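A Small Trail Bike and a Long Winter: Talking With the Builder of the Duvura

The Duvura is a light off-road motorcycle built in a former boat shed in Destosholm, and most riders outside the area have never seen one. The company behind it, Tumau, has made 387 of them so far. Its founder agreed to talk over coffee in August, on the condition that the article stay on the bikes and leave the family out of it. The founder's name is left out too, at the same request.

Tumau started as a repair business. For years the work was other companies' trail bikes, mostly worn wheel bearings, bent levers and clutches that had been slipped up one hill too many.

"You see the same failures over and over," the founder said. "After a while you start drawing what you would have done. Then you have a pile of drawings and you have to decide if you're serious."

The first frame was welded in steel and came out too heavy. The second had a different head angle and a shorter rear section, and it is still used as a yard bike. The production frame is close to that second one, with more clearance at the swingarm and a stronger mount for the footpegs.

Asked why the company stayed with steel when so many competition bikes have moved to aluminum, the founder shrugged. "Our buyers ride in the woods. They hit things. A steel frame can be fixed by someone in their own town. I don't care if it costs us some weight."

The engine is bought in, an air-cooled single from a supplier called Ji. Tumau changes the intake and the exhaust and fits its own wiring. The first batch had trouble with water getting into a connector under the tank. All the owners were sent a new one, with instructions, and the company paid for the work if a shop had to do it.

"That was an expensive month," the founder said. "It was a cheap part in the wrong place. We moved it, and I check it on every bike that comes back in, even now."

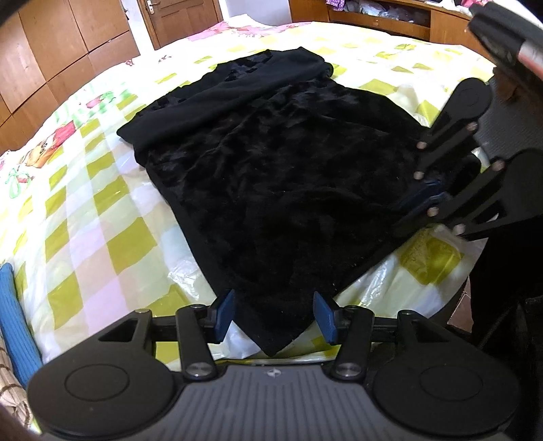
Seats took longer than expected. The early ones were covered in a vinyl that got slick in rain, and riders complained that they slid back on climbs. The founder went through a lot of material before settling on the ribbed cover used today. Black was the first choice for color and it stayed, though there were arguments against it. A plush black fabric spread out on a bed, as in the photo, will show tiny pale specks of lint, and seat material with any nap to it has the same problem with dust and dog hair. "We tried a brushed cover for one season. It was comfortable and it looked terrible by noon," the founder said. The ribbed cover wipes off with a damp rag.

Suspension is the part of the bike that reviewers have liked least. The fork is soft at the top of its stroke, and heavier riders report that it dives under hard braking. The founder doesn't argue with this.

"It's set up for slow ground, roots and rocks. If you take it to a motocross track and jump it, you'll bottom it out. I tell people that before they pay. A few of them buy it anyway and then write to me."

A stiffer spring kit is now sold for those riders. It takes two people and an afternoon to fit, according to the manual. The founder thinks one patient person could manage it.

Dealers are few. There are eight shops that carry the Duvura, and Tumau sends them parts twice a month. Orders for common items such as levers, cables and filters usually go out the next morning. Bodywork is slower, because the plastic is molded in batches by an outside firm.

The founder does much of the warranty work personally and said it is the best way to find out what is wrong with a design. A chain guide was changed after three bikes came in with the same groove worn in it. The side stand foot was made wider after owners said it sank in mud.
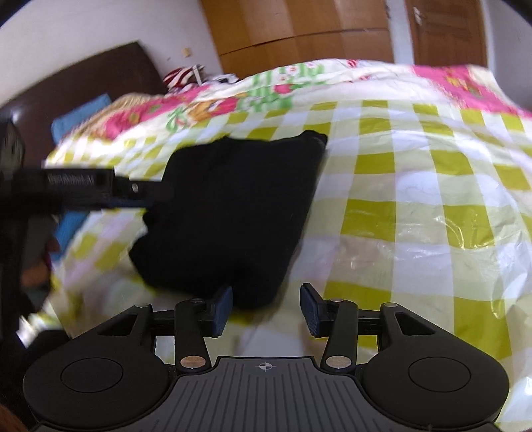

Winter storage was the subject the founder most wanted to cover, having seen many bikes ruined by it. The advice is to wash the bike, let it dry completely, run the carburetor empty and put the battery indoors. Plastic sheeting pulled tight over a damp motorcycle is a mistake, in the founder's view, as it holds water against the metal. It does better underneath. A checkered plastic sheet like the one over the bed in the picture, with the black cloth lying on it, is the sort of cheap thing that can go on a shed floor to catch drips. Over the top should go something that breathes. "An old cotton bedsheet is fine," the founder said. "Keep it off the floor or the mice will climb it."

Tumau has been asked about an electric version. There is a test bike, and it has been ridden, but the founder would not give a date or a range for it. The weight of the battery is the main trouble, along with the price of it.

The company does have a parts promise that runs well into the future. Every Duvura sold comes with a letter stating that frame, seat and control parts will be available until 2042.

"I'll be old by then," the founder said. "But the drawings are in a cabinet and the jigs are on the wall. Somebody can make the parts."

The next batch of frames goes to paint in October. The color will be green again.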